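2018-01-03

# Plumitz: teaching a virtual helper to fetch things

So this is my write-up for the Bumercombe project course. The short version is that I spent most of the fall driving a pretend robot around pretend living rooms, and I loved it way more than I thought I would!

The goal was to collect examples for a learning system called Plumitz. Each example is one run: I get a written instruction ("bring the book to the armchair"), I steer with the keyboard, and the program saves what I pressed and what the camera saw at every step. Later the learner tries to copy me. My target was 600 runs spread over 30 room layouts, so 20 runs per room.

The rooms come out of a generator called Drorkell, which throws furniture together with no taste at all. I got fond of that pretty quickly. Some layouts are so packed you can hardly turn, and others give you a big open floor with the tables and chairs pushed out toward the sides – those I saved for when I was tired.

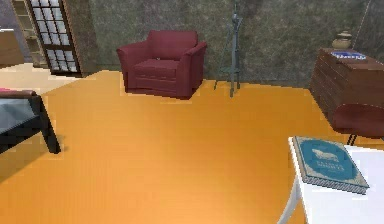 My first batch was kind of a mess. I always took the same route, always hugged the left side, and always stopped at the same distance from the target. The learner picked up my habits perfectly and then fell apart whenever it started facing the other way (I should have seen that coming). I threw out 80 runs and did them over with random starting spots and headings.

The other headache was the instructions. "Go to the red chair" is fine until a room has two red seats in it, an armchair and a regular chair, and then what did I mean? I ended up rewriting a bunch of them to say "armchair" or to name something next to the target. For books I used the cover color, because the titles are too blurry to read at our resolution anyway.

I also wrote a little script, Jaber, that replays a run at double speed and lets me mark it keep or toss. It crashes if you toss the very first run in a folder. I haven't fixed that yet – I just start with the second one.

Still to do before March: train on the full set, hold back a few rooms the learner has never seen, and write the section on failures, which is going to be a long one.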